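A Patient Arm for the Back Room

The Petridis bench kit from Skilico has been living in our Bodmont workshop since March, and I've grown awfully fond of it, blocks and all.
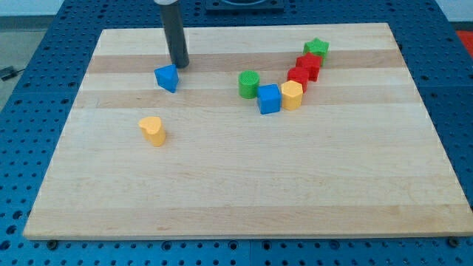
What You Get for the Money

For $820 you get the arm, a slim rod to push things along with, and a bag of bright shapes (hearts, stars, crosses and the like) that my whole household keeps wanting to play with! Setup took me most of an evening, mainly on account of the manual, which runs to 184 pages and wanders a bit, much as I do. The Patthorpe add-on, with its extra lessons, costs another $241, and I'd wait on that one until you've worn out the first set.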